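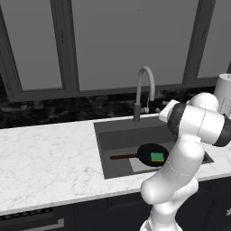

Session 4: How phone makers name and number their models. A model number does two jobs: it tells the factory which parts to fit, and it tells the buyer where the phone sits in the range. Other household goods are sold the same way, and carry a stock code just as a handset does. Wumano uses four digits, so the 3065 is a third-series phone – the last two digits give the screen and battery option.

Clirkwood restarted its numbering at 1000 in July and dropped the letters.

Reading for next time: Wolde, handout 14, first half only. Bring one old phone box.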